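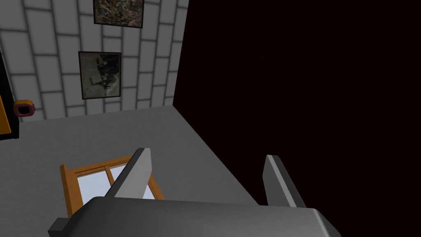 *Fig. 4. Simulator view over the palm, fingers open, window panel on the floor.*

## 4. Checking the gripper in simulation

Do this section before you bolt anything to the bench. It takes an evening. It will catch wrong finger offsets and a badly placed viewpoint, and it will not tell you whether the real gripper can hold anything. People in our workshop have mixed those two up more than once, and the printed fingers in the scrap bin are the result.

You need the Plukilley arm model from section 2, the gripper file from section 3, and the room scene that comes with it. Any room will do if it has a flat floor and at least one wall.

### 4.1 Load the scene and the gripper

1. Start the simulator with the physics paused.
2. Load the room scene. Wait for the wall and floor textures to finish loading before you go on.
3. Load the gripper file and attach it to the last joint of the arm.
4. Open the fingers all the way. Both finger faces should be in view with a clear gap between them, as in Fig. 4.
5. Save the scene under a new name. The autosave writes over the original, whatever the menu says.

**Note:** The dark area to the right of the floor in Fig. 4 lies past the floor's edge. Keep your test objects well on the gray.

### 4.2 Set the viewpoint

1. Attach the viewpoint to the palm, above and behind the fingers, looking forward.
2. Lower it until the palm housing runs along the bottom of the view.
3. Close and open the fingers once at slow speed. If a finger leaves the view at any point, move the viewpoint back and repeat.
4. Write the final offset in your build log. You will need it for the real camera mount in section 6.

**Caution:** The palm hides whatever is close in. In Fig. 4 you get the upper part of the window panel and no more. If your grasp point is under the housing, you are steering blind, and a tidy-looking simulated grasp won't change that. Plan the approach so that the grasp point stays in sight for as long as possible.

### 4.3 Place a test object

1. Pick one object from the scene library and lay it flat on the floor in front of the palm.
2. Unpause the physics and leave everything alone for 29 seconds. The object should stay put. If it jitters, sinks or creeps, its collision shape is bad. Replace it.
3. Check the object's thickness against the finger opening. The library objects were drawn by different people and the scale is not to be trusted.
4. Set the object's weight by hand. The default is the same for every object in the library, so it is wrong for nearly all of them.

**Note:** Flat panels are a hard first object. The fingers have to get hold of an edge, and an edge lying on the floor leaves them no room underneath. Sylvain Baudry likes to start with one because it shows up a bad approach angle quickly. I'd start with a block.

### 4.4 Run the approach

1. Bring the gripper down at the slowest speed setting.
2. Stop when the fingertips are just clear of the floor. Look at the scene from the side as well. The palm view is poor at showing height.
3. Close the fingers on the object and watch the contact markers. You want a marker on each finger before you lift.
4. Lift a short way, hold, and set the object down again.
5. Repeat from a slightly different starting position. One good run means very little.

**Caution:** If the object snaps to the fingers before they touch it, "assisted grasp" is on. Turn it off in the physics menu. Maëlys Moulin logged 237 runs with it on before she noticed, and none of them were any use for tuning.

### 4.5 What to believe afterward

Joint limits, finger travel and viewpoint offset carry over well enough to work from. Friction does not. The Charvát pads are listed in the material menu with a single friction value, and I have never got a real pad to agree with it, clean or dusty. Treat grip force the same way: take the simulated figure as a place to start and measure on the bench.

The lighting is a guess too. Glass in the simulator reflects light neatly and stays where you put it. If you plan to use vision on shiny objects, test with the real camera before you write any code around what the simulator shows you.

Before moving on to section 5, check that:

- the scene is saved under its own name
- the viewpoint offset is in the build log
- assisted grasp is off
- the object weight was set by hand

If any of these is missing, go back – the bench steps use all four.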